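Meifang Qiu has run the training desk at Luscombe for three years, and for most of that time she taught people. She still does, but since November a good part of her week goes to checking work that a robot has practiced in simulated kitchens and hallways before it is tried on a real floor.

Luscombe cleans and resets furnished rentals in Wurnovbridge. The robot software comes from a supplier called Fendance. Qiu's job is to say whether what it does on her screen would pass with a supervisor.

"I used to walk into a unit and look at the counter," she said when we met on Apr 17, 2018. "Now I look at a counter on a monitor first. I look at how close the gripper gets to the cabinet trim and whether I'd be happy with that in one of our kitchens."

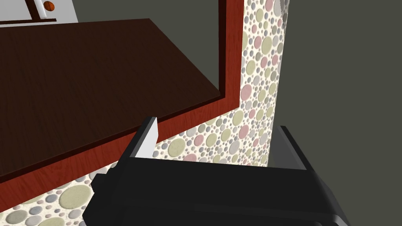

She reviews in blocks of 20 runs, then takes a break. The total stood at 3,128 on the day of the interview. Each run gets a pass, a fail or a note, and the notes take up most of her time.

"The engineers want to know why I failed it. I'll write that you don't come at a corner that way. Then they call and ask what way I mean, and I have to stand up and do it with my own arms."

The crew was worried at first, she said. Two cleaners asked her directly if they should look for other work. She told them she didn't know. So far no one has been let go, but the company has not replaced a night worker who left, and Qiu thinks people noticed.

What has changed is who gets asked. Cleaners now sit with her for part of a shift and watch the runs. They are paid their regular rate for it, which some of them think should be higher.

"They see things I miss. I watch the hands. They watch the whole route, where it's going to turn, what it has to get past."

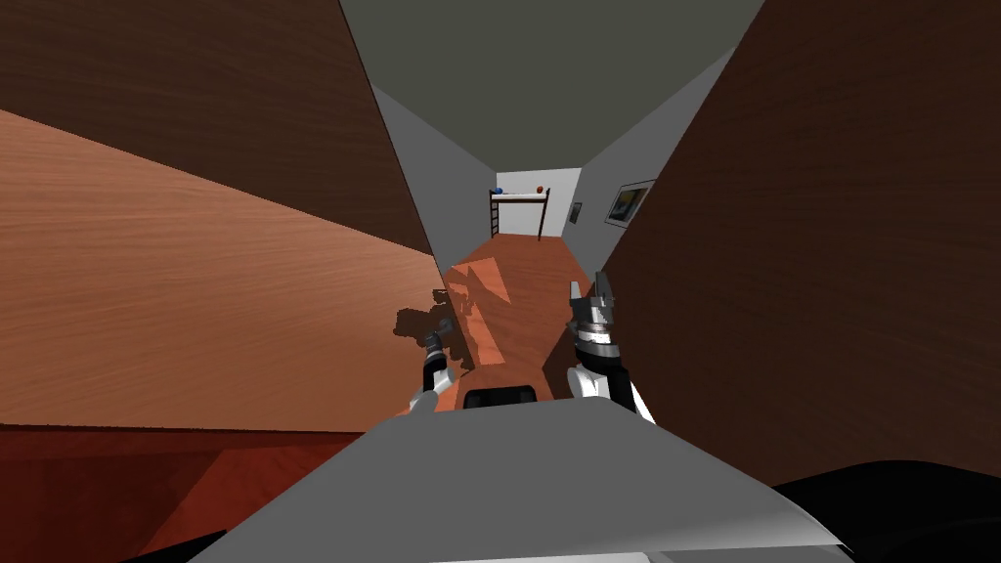
Hallways have caused more arguments than kitchens. Deng, the shift lead, wants the machine kept out of any passage where a person is working. Fendance would like the two to share the space. For now the rule is Deng's, and it is taped to the door of the supply room.

Qiu said she misses being on her feet. Her back is better and her eyes are worse. She has asked for a second reviewer and expects to hear next month.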